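My first appeal letter

5 June 2020

So I finally wrote a fundraising letter! I've been helping out at the Lenihan food pantry for a while now (mostly sorting, a bit of phone stuff), and last month they asked if I'd take on the summer appeal. I said yes before I had any idea what that meant.

The mailing list had 500 names on it, and 35 of those turned out to be duplicates. My first draft ran to two full pages and didn't ask for money until the very end. Oops. I cut it down to one page and put the ask in the second paragraph, with a suggested gift of $30, which still feels bold to me.

We keep our donor records in Zellance, and I have opinions about Zellance. It took me six tries to get the labels to print straight.
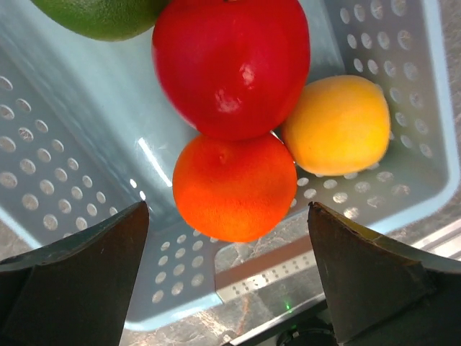 I also wrote thank-you notes by hand for everyone who gave last year, and I liked that part so much more than the letter. People write back! One lady in Kestanus sent me a whole page about her garden.

The second mailing goes out in July, and I'm already fussing over the envelope.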